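Drondo Two-Arm Box: How Does a Robot Learn to Tidy Up?
Explained for readers from 8 years
Drovelley Young Makers, Tue 21 March

Do you like to tidy your room? Most people do not. For a robot, tidying is much harder than for you, and this is a good reason to teach it. This page is about the Drondo Two-Arm Box, a kit that schools and clubs can borrow from us.

What is a robot arm?

Hold out your own arm. You can bend it at the shoulder, at the elbow and at the wrist. A robot arm has places where it bends too, and we call them joints. In each joint there is a motor. At the end there is no hand with five fingers. There is a gripper, with two fingers which open and close.

Why two arms?

Try to open a jar with one hand. It is not easy! One hand must hold the jar and the other one turns the lid. With two arms, a robot can do this kind of work also. But the arms must not bump into each other, so they have to share the space politely.

What is the job?

The kit comes with 50 small jobs on cards. In one of our favorites there is a yellow tray and a screwdriver, and the screwdriver must go into the tray. You could do it in one second. The robot must first find the screwdriver, then bring the gripper to the correct place, then close the fingers, and only then lift.
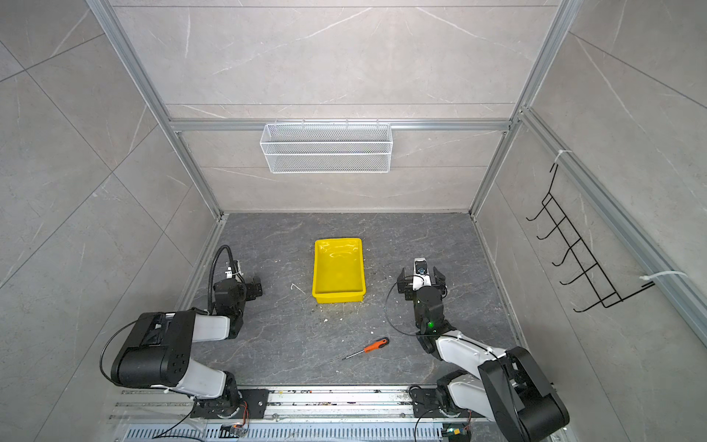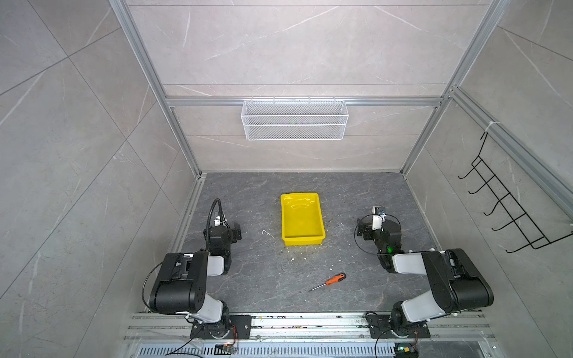 The yellow tray and the screwdriver, with one arm on each side.
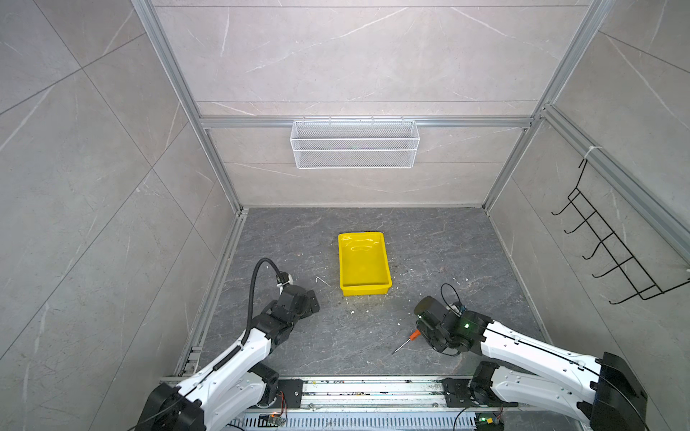

A screwdriver is a tricky thing to pick up. The handle is thick and the metal part is thin. If the robot takes it by the thin end, the heavy handle can swing down and the tool can fall. Try this at home with a wooden spoon. Where do you have to hold it so that it stays level?

Does the robot make mistakes?

Yes, many. In our club in Flukham the children wrote down every try on a big paper. They made 124 tries, and 92 of them were good. After a bad try they talked about what to change, and this was the part they liked the most.

What we liked and what we did not like

The cards are clear and the pictures on them are big. The arms can move slowly, so you have time to watch. However, the instruction book for grown-ups is too long, and the kit is heavy to carry. We think it is best for groups of six children or fewer.

Can I try it?

Ask your teacher to write to us. The kit is free for schools until July. A grown-up must always be there when the arms are switched on, and your fingers stay outside of the box while they move.

Words to remember

Joint: a place where the arm bends.
Gripper: the part which grabs things.
Motor: the machine inside the joint that makes it turn.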